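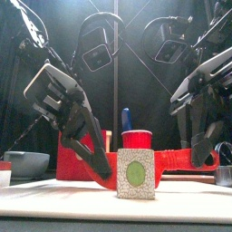
흰 상판에 검은 배경

검은 배경천이 사진에서 자꾸 회색으로 나와요. 천 문제인가요?

한밤의재봉틀
2024-07-19 작성

급해서 두서없이 씁니다. 집에서 도자기 그릇 찍어서 파는데요, 배경을 검게 하고 싶어서 천을 샀어요. Zusudora에서 파는 검정 무지, 폭 125cm짜리. 눈으로 보면 완전 까만데 사진 찍으면 희끄무리한 회색. 주름도 다 보이고 먼지도 다 보임. 다림질 두 번 했는데 접힌 자국은 그대로고요.

조명은 Ovia 스탠드 하나, 그릇 왼쪽에서 비춥니다. 천이랑 그릇 사이는 한 뼘 정도밖에 안 돼요. 방이 좁아서요.

궁금한 거
- 천을 벨벳으로 바꾸면 나아지는지
- 주름은 어떻게 펴는지 (스팀다리미 없음)
- 먼지. 고양이 키웁니다...
- 벽에 못 안 박고 거는 방법

상판은 흰색 그대로 쓰고 싶어요. 그릇 밑이 밝은 게 예뻐서. 근데 그것도 문제가 되려나요? 이번 주 안에 찍어야 해서 빨리 답 주시면 감사하겠습니다.

답변

Lourenço Abreu
채택된 답변

천 문제 반, 거리 문제 반입니다.

거리부터. 그릇하고 천이 너무 붙어 있어요. 조명이 그릇만 비추는 게 아니라 천도 같이 비추니까 회색으로 뜨는 겁니다. 책상을 벽에서 떼세요. 1미터만 떨어져도 확 달라져요. 방이 좁으면 대각선으로 놓고 찍으면 됩니다. 방에서 제일 긴 쪽이 대각선이니까.

그래도 안 되면 조명 옆에 검은 도화지를 세워서 천 쪽으로 가는 빛을 막으세요. 문구점 도화지면 충분. 돈 쓰지 마시고요.

흰 상판은 써도 됩니다. 대신 상판에 맞은 빛이 튀어서 천 아랫부분이 밝아져요. 카메라를 조금 낮추거나 상판 뒤쪽 끝을 검은 종이로 덮으면 좀 잡힘. 노출도 한두 칸 내리시고. 휴대폰이면 그릇을 꾹 누른 다음 밝기를 내리면 돼요. 자동으로 두면 검은 면적이 많다고 폰이 알아서 밝게 올려버립니다. 이게 제일 흔한 실수.

천은 광택 있는 걸 피하세요. 폴리 혼방 안감 같은 건 눈에는 까매도 빛 받으면 번들거려요. 면벨벳이나 기모 있는 쪽이 낫습니다. 저는 Fonseca 원단집에서 자투리로 샀는데 길이 200cm 정도면 그릇 촬영엔 남아요. 결 방향 꼭 확인. 손으로 쓸어보면 한쪽은 어둡고 반대쪽은 밝게 보이는데, 어두운 쪽이 카메라를 보게 거세요. 거꾸로 걸고 한참 고민하는 분들 많아요.

주름은요
분무기로 뒷면 적시고, 아래에 집게 몇 개 물려서 하룻밤 걸어두기. 벨벳은 앞면 다리면 털 눌려서 망합니다. 뒤집어서 수건 깔고 살살. 그리고 다음부터는 접지 말고 지관에 말아서 보관하세요. 원단집에 가면 그냥 주기도 해요.

거는 건 압축봉이 제일 편합니다. 창틀이나 문틀 사이에 끼우고 집게로. 못 필요 없음.

↳ 한밤의재봉틀: 와 방금 책상 떼고 찍었는데 벌써 다르네요!! 폰 밝기가 범인이었나 봐요. 벨벳은 내일 보러 갑니다
↳ Lourenço Abreu: 급하면 벨벳 없이도 될 거예요. 일단 찍어보고 사세요.

콩고물

벨벳 얘기는 위에 다 있으니 먼지만.

돌돌이 테이프는 싼 거 쓰면 끈끈이가 천에 남아요. 저는 고무장갑 물 살짝 묻혀서 한 방향으로 쓸어내립니다. 고양이 털은 이게 최고. 찍기 직전에 하셔야 돼요, 전날 해두면 도로아미타불.

세탁은 웬만하면 하지 마시고요. 검정은 빨수록 물 빠져서 갈색 돌아요. 저 Kadus 세제로 찬물에 빨았는데도 빠졌음. 세제 탓인지 천 탓인지는 모르겠네요.

뒤만 검게 하지 말고 옆이랑 위도 두르면 더 좋습니다. 흰 벽이나 천장에서 반사되는 빛이 의외로 큼. 유약 반짝이는 그릇이면 방 안이 다 비치거든요. 저는 빨래건조대에 천 두 장 덮어서 써요. 볼품없는데 사진에는 안 나오니까. 상판까지 검게 하면 그릇 밑 그림자가 거의 없어지는데 이건 취향이고, 검은 그릇은 그렇게 찍으면 테두리가 묻혀요.

벽이랑 위쪽까지 검은 천, 상판도 어두운 색이면 이런 느낌

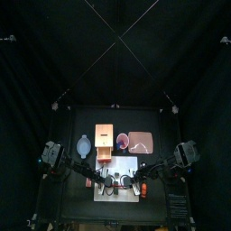
지나가던과객

그냥 보정하세요. 어두운 영역 슬라이더 왼쪽으로 쭉 내리면 까매집니다. 천 살 돈으로 밥 사드세요.

↳ 콩고물: 짙은 색 그릇이면 그릇까지 같이 뭉개져요ㅠ 흰 그릇이면 가능
↳ 한밤의재봉틀: 저는 남색 그릇이 많아서 보정만으론 안 되더라고요. 그래도 감사합니다
↳ 지나가던과객: 아 남색이면 ㅇㅈ. 그럼 그릇 뒤쪽 옆에서 약한 불빛 하나 더 주세요. 테두리 살아남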